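Flistley Tabletop Kit, reviewed after a month of recording

Flistley sells its two-arm kit on the promise that you can gather enough examples to train a policy without hiring an integrator. We run a small lab in Clesville and were doubtful. After November, we still are, though less about the arms than about the software.

Our test task was cups and a dish rack. We logged 1,236 episodes in Pan, the recorder that ships with the kit.

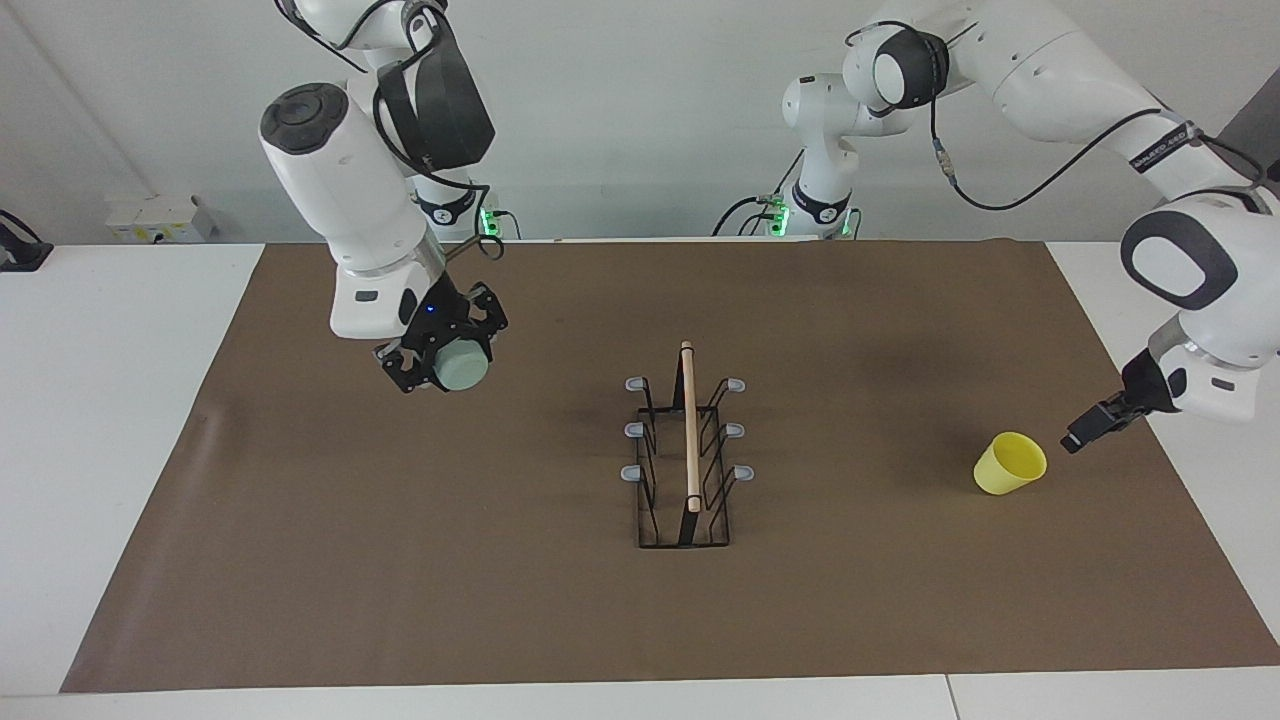
Both arms over the mat during the cup and rack task.

Driving the arms by hand is fine. Grip force takes getting used to, and new operators fumble a lot. Pan keeps the fumbles in the same folder as the good runs unless you tag each one – a chore the brochure skips. The sales page talks about 4,000 episodes as a sensible target. It says little about variety, and I would take fewer runs with cups starting in odd places, on their sides included, over a pile of near copies.

Export crashed on us 2 times. The files survived, but the tags did not.

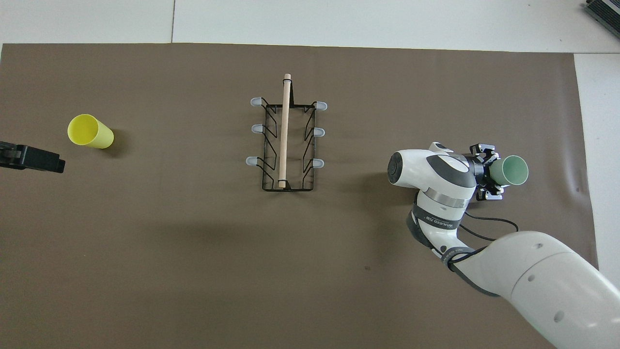

Can the recordings be used outside Pan?
They can, after conversion. The free Tiltuvcombe script handled joint positions and video for us, but dropped the operator notes, so keep those in a separate file.

Buy it for the arms if the price suits you. I would hold off on the yearly Pan license until tagging is fixed.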